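The Showcase Weekend Is a Product, and Your Kid Isn't the Customer
Dec 30, 2020
Filed under: Youth Sports, Opinion

My niece got a letter in the fall. It was on heavy paper, it used her full name, and it told her she had been "identified" as a college basketball prospect by Wurell, a recruiting service I had never heard of. She was fifteen, and she had played 8 varsity games in her life, most of them from the bench. She put the letter on the refrigerator.

I coached girls' basketball in Killcombe for a long stretch of years, and I have seen a lot of letters on a lot of refrigerators. They all say a version of the same thing. Somebody out there has noticed you. Come to our event so that more people can notice you. The fee is on the second page.

In this case the fee was $523, before the hotel. For that she would get two days of games with girls she had never met, a profile page, and a seat at a talk on mindset. There is always a talk on mindset.

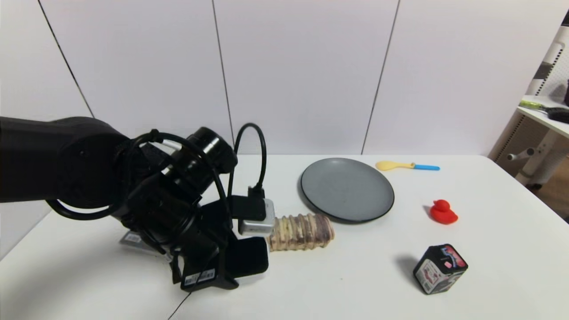
Do showcase events get players recruited?

A few of them, and mostly players who were going to be recruited anyway. College coaches tend to show up with a list already made. They come to watch the names on it, and a girl in a numbered pinnie who isn't on it has to do something extraordinary during the few minutes anyone is looking at her court.

The organizers will answer that with testimonials, and I don't doubt that the testimonials are real. What I would like to see is the bottom of the fraction. The Ševčík Classic, which is the big February event in our part of the state, took 194 girls the last time I went. Its website had four success stories. I asked the man at the registration table how many of the rest had ended up playing in college at any level and he told me that wasn't something they tracked. They track the credit cards pretty well.

I can hear the objection, because parents have made it to my face in parking lots. What about the kid from nowhere? If she doesn't go to these things, who is ever going to find her? It's a fair question and I used to think I knew the answer. We all love the story of the small-school player who bets on herself and ends up with a full ride. I love it too. But the story gets told backward, starting from the one it worked out for, and then it gets sold forward to everyone else.

Gerrit Botha was an assistant at Tridard College when I was coaching, and he signed two of my players. I asked him once where he found most of his kids. He said high school coaches called him, or the kid wrote him an email with her schedule and a link to one full game. He wanted the full game. He hated highlight reels, which he said only proved that a player had once made a shot. He did go to showcases, and he said the best part of them was running into other coaches.
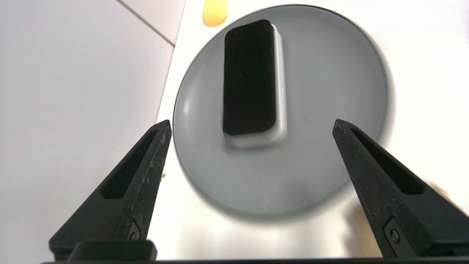
He also said that half the girls who wrote to him had never looked up whether Tridard offered what they wanted to study. I bring that up because the recruiting business has very little to say about it. The profile pages have a box for vertical leap and a box for wingspan. My niece wants to be a veterinarian. There was no box for that.

Then there is the money at the other end, which families picture as a full scholarship and which very often isn't one. Division III schools don't give athletic scholarships at all. Plenty of programs that do give them will offer a player a piece of one. I knew a family that put three summers into travel ball and came out with an athletic award of $800 a year. They were proud of it, and they should have been, she earned it. They had also spent that much on gas.

I'm not against any kid playing in the summer. If she likes the gym and her friends are going and the household can stand the cost, let her go and have a good time. Call it a vacation with free throws. My quarrel is with the word "investment," which shows up in every one of these brochures and never with a rate of return next to it.

With so many gyms dark this year, the letters have moved online. Wurell now sells a "virtual showcase," where you film your own daughter in your own driveway and pay them to host the video. My niece asked me if she should do it. I told her to pick five schools with a pre-vet track, find the coaches' addresses on the athletics pages, and write to them herself. She has sent two so far. One wrote back and asked for her transcript.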